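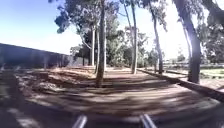
Path run, dirt section. Robot's-eye view, two front bars at the bottom.

Notes from the Stenderell outdoor nav project, student team, February block. Posting these so the next group doesn't have to dig through our log folder. 1/

Task: follow a path through trees with one forward camera, wheel odometry and an IMU. No GPS. No lidar. The course rules allow lidar, but our budget does not. 2/

The planner is called Muli. It takes a ground mask from the segmentation net, projects it to a flat grid, and picks the arc with the lowest cost. Grid updates at 18 Hz on the onboard computer. Camera runs at 30. 3/

Problem one was shadow. Our first net was trained on overcast footage from Polville. In hard sun it labeled the dark bands between trunks as obstacles, and Muli tried to steer around stripes on flat ground. The log shows a very tidy slalom. 4/

Fix: 571 hand-labeled frames with strong tree shadow, plus random dark bands painted into the old training set. Labeling took most of the block. Chepkoech Langat wrote the script that paints the bands. It's in the repo under tools, readme included. 5/

We also tried converting to a color space that is supposed to cancel out shadow. It canceled the shadow and most of the curb edge. Dropped. 6/

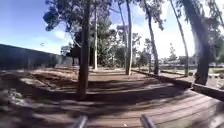 Surface class is the part we argued over longest. The old net had one label, "path," and a wrong guess cost nothing. The new one splits it into dirt and deck, and Muli gets a different speed cap for each. On the boardwalk section the planks run diagonally and the tree shadows lie across them, so any edge detector in the stack gets two sets of lines to chew on. The useful line is the raised timber along the right side of the deck. On the left the boards just give way to bare dirt, and the mask has to find that border from texture alone. 7/

For the timber we fit a line to the mask boundary and hold a fixed offset from it. If the fit residual goes over threshold, the planner falls back to the plain grid. The fallback is logged as event code 2. Grep for that first when a run looks odd. 8/

Lens distortion: calibrate before you touch anything else. We used the stock parameters for a while and straight edges came out bowed near the sides of the image. The line fit hated it. A checkerboard and one afternoon sorted that out. 9/

Mask out the bars too. They sit in the bottom of every image, and bright metal in the near field ends up in the grid as a permanent obstacle. Static mask, one PNG, loaded at startup. If you move the camera mount, redraw it. 10/

Open items for whoever picks this up: glare on the right side when the sun is that way, exposure lag going from deep shade to full light, and wheel slip on mulch, which the odometry doesn't know about at all. 11/

Sistdale is the next test site. Different trees, gravel surface, no deck class needed. Labels are not started. Repo access goes through the course page; ask there before you message me. 12/12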